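Saturday, May 16, 2020

Two weeks with the Mirner grippers, and why I'm not sold yet

I keep getting asked if the Mirner hand-held kit is worth the money. The pitch goes like this: you buy a pair of grippers, you do a chore with them, the system records what you did, and later a robot arm does the same chore. The sales page says 200 demonstrations are enough for "most household tasks." I would love to know who picked the household, and who picked the tasks.

So I set aside two weeks and tried to get to 200. 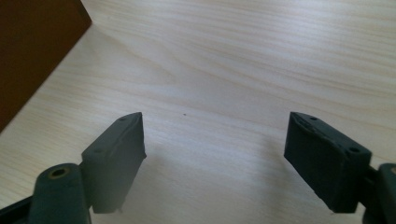
Setup took most of an evening. The manual covers pairing in one paragraph and then spends four pages on how to register the warranty. Once both units were talking to the recording software, though, they stayed connected, and that is more than I can say for the Windwood set I tried last year. The Windwood dropped out so often that I sent it back in June with a long letter, and never heard a word.

Weight is my first real complaint. After 18 takes my wrists were sore, and I don't have weak wrists. The squeeze is stiff too. You learn to live with it, but "effortless," the word Mirner has printed on the carton, is a stretch.
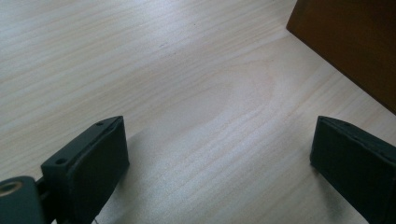
My second complaint is the fingers. For this price I expected pads with some give in them, or at least a spare set to swap in. The kit comes with one style and that's your lot. They are flat, blocky things with rounded corners, and the two little holes along the top of the left one look like they are for screws, so maybe somebody will sell a better pad someday. Mirner's support desk told me "other options are being looked at." I've heard that one before.

What they do well is hold on to awkward shapes. I was ready to write a mean paragraph about thin objects and now I can't.

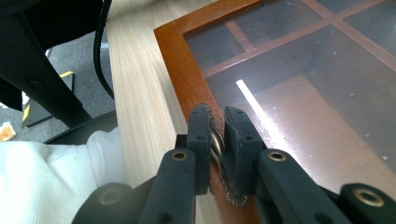

The toothed cutter wheel, held on its edge between the pads.

I had that job down as a sure failure. Fine, one point to Mirner. I'd still like to see the robot do it without me on the other end, and that is where the review gets less cheerful.

The training part runs through a service called Isah, billed apart from the hardware. You upload your takes and Isah sends back a score for each one. Mine were marked down for "hesitation," with no word on what counts as hesitating or how to fix it. Of the 378 takes I uploaded, 300 were accepted. The rest still counted against my monthly limit, and I find that hard to forgive.
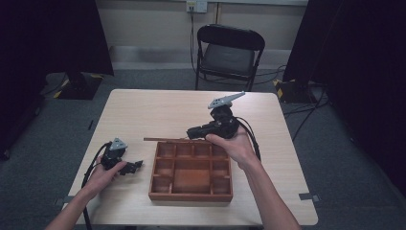

Two-handed work is slower than the demo video lets on. You spend a lot of thought on keeping one gripper out of the other's way, and your hands pick up habits you'd never have without the things in them. I wonder how much of that ends up in the training. I asked, and got a link to the same demo video.

There's a cheaper kit called the Imo that a few readers have written in about. I haven't tried it and won't pretend to have a view. If you already own the Mirner, keep it, the hardware is decent. If you don't, I'd wait until they publish results from somebody who doesn't work there. I have one month left on the Isah plan and will post the robot's own results when I get them, good or bad.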